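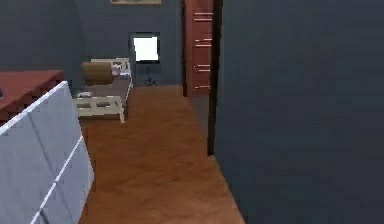

January 2, 2025: bedroom day, and the rule sheet again

Back at it after the break, and of course I started with the bedroom world, the one with the dark blue walls and the single bed. I know the house rules say start a new round in the kitchen, but I like this one. There's a nice run of wood floor between the white dresser and the wall, and it takes you right up toward the bed and that glowing little window. Good place to argue about clearance!

And argue we did. Seung-woo Ahn wants our minimum passing distance written down as 40 centimeters from any furniture, no exceptions. I said fine for the bed, fine for the dresser, but what about doorways? If a robot has to keep 40 on both sides it'll never leave half the rooms we've built. We went back and forth over lunch (my soup got cold, I blame him) and settled on a separate doorway line with a slower speed. It goes into the Rireck rule sheet as item 7. I still have to write the wording, and "slower" is not wording.

The other thing I want in there is naming. Altura sent over 101 runs before the holidays and half the logs just say "bedroom." Which bedroom? Which version? I spent most of the afternoon matching them up by hand, and I'm grumpy about it. New rule, and I don't care who complains: room, version, start position and seed in every log, or it doesn't get counted.

Oh, and stops. A run where the robot halts because it isn't sure should not go in the same pile as a crash. I've been saying this since the Hevent project! Stopping is what we asked it to do. Seung-woo agrees, so that one might go through without a fight.

Tomorrow: doorway wording, then rerun the path beside the bed from the near end with the new distance. Also need to email Herrero about their version of the sheet, and buy more soup.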